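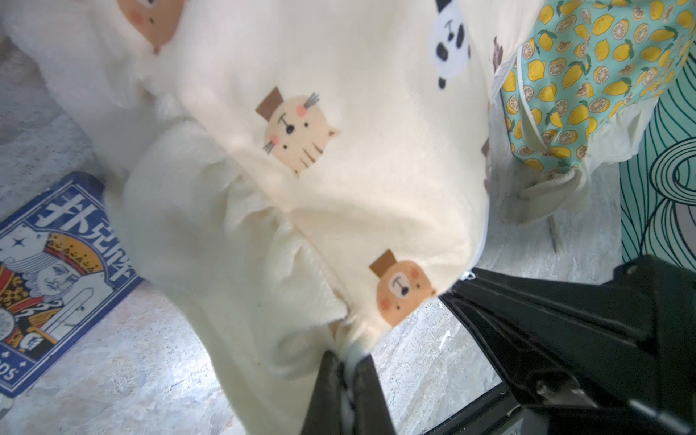
Section 5. Fleece and other soft things

Fleece is the reason most households buy a folding board and also the reason they put it back in the cupboard. It has no corners to speak of and springs back the moment your hand leaves it. Children's fleece is worse, being short, thick and usually lined with something thicker. A cream one with a cat, a bear and a panda on it, and white plush down one side, will bunch into a heap with a deep crease through the middle and a little white zip pull poking out of the seam, and it will look quite content to stay that way. The steps in this section are for garments of that sort. If yours is a plain adult fleece, follow them anyway and enjoy the extra room.

Before you start

You will need the Pokilik board (opened flat, both wings out), the narrow strap, and a clear bit of floor or table. The floor is better for thick things. Pick up whatever is already lying there first. Card boxes, pencils and small bricks have a way of ending up inside the parcel, and you will not find them until the cold weather.

Check that the board is the right way up. The word Pokilik should be at the top, facing you. If you can read it upside down, turn the board round. If you can't find it at all, you are looking at the back.

Folding a zipped fleece

1. Hold the garment by the shoulders and give it two good shakes. One is never enough.

2. Close the zip all the way. If the pull has vanished into a fold, run a thumb along the seam until you meet it. Don't hunt for it by tugging at the hem.

3. Lay the garment face down on the board, collar level with the top edge. Pictures go underneath, so that they end up on the outside when you finish. Small owners have views on this.

4. Smooth from the middle outwards with the flat of your hand. Printed fleece shows a crease straight across somebody's face, so you will know where to press.

5. Bring each sleeve straight across the back. They will overlap. Let them.

6. Swing the left wing over, count to five, and swing it back. Do the same with the right wing.

7. Lift the bottom flap and hold it down for a count of eight. Plush needs the full eight. We have tried it with fewer, and the result sat up by itself.

8. Slide the parcel off sideways and put the strap round it, snug but not tight.

Note: If one side of the garment is fluffier than the other, fold the thin side first. Going the other way round leaves you with a wedge, and wedges do not stack.

Note: Hoods are dealt with in Section 6. Please do not improvise with hoods.

Caution: Keep the zip pull away from the hinge. It will fit into the gap perfectly and come out again only after the board has been taken apart (see Section 9, which is long).

Caution: Do not iron fleece to make it lie flatter. It will lie flatter, and shiny, for ever.

Caution: The board is not a tray, a sledge or a roof for a den. The hinge was tested for 975 folds of heavy fleece by Veronika Lehner, who has asked not to do it again. It was not tested for sledging.

If it won't stay folded

The parcel opens at one end: the sleeves were too low. Start again from step 5.

The parcel is round: you skipped the smoothing. Go back to step 4.

The parcel has a lump: unfold it and see what you have packed. Replies to our last customer letter mentioned socks, mostly, and one slice of toast.

The board won't close over the garment: the thing is too wide. The inner panel measures 62 cm from top to bottom with the flap out, and is a good deal narrower across. Large dressing gowns and blankets need the Gudeta extension, sold separately — or a second person and some patience, which we don't stock.

Storing

Stand the parcels on edge in the drawer, strap side down, pictures facing up. Take the straps off anything you mean to leave for a whole season, or the plush will keep the mark. Spare straps can be had from Leonie Ashby at the Travthorpe workshop. Tell her the colour of your board and she will send you the one she has.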